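Skarnlow pulls its sorting arm after a cuff gets chewed

If you were in the Warnham building yesterday and wondered why the line went so quiet after lunch, I can fill you in. The sorting arm is off, and it's staying off for at least 15 days.

I got the story from Monique Millet, who runs the floor there. The arm was supposed to let go the second it felt a snag. It didn't! It held on to a knit cuff and kept pulling for six seconds, until Finlay Leckie hit the stop button. Finlay is fine (a bit cross about his sweater), but the fault log shows the same late release 55 times going back to July, and I'd love to know why no alarm went off before this.

Kerr, the firm that built the arm, thinks the grip software was trained on too few soft, stringy things. So the folks at Skarnlow are redoing that part by hand, with over 2000 new grabs planned before the arm gets switched back on. Socks, gloves, rags, you name it.

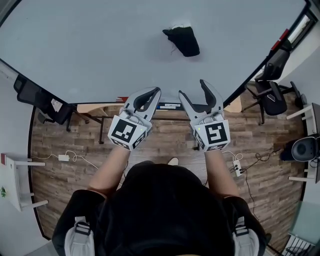
Vol. 6, No. 15

Monique let me have a go and I was terrible at it. You hold one gripper in each hand, and getting both to close on a floppy bit of cloth is a lot harder than I figured! The Lovcombe site has the same model of arm, and theirs has been shut down too until the new software is checked.

September 30, 2021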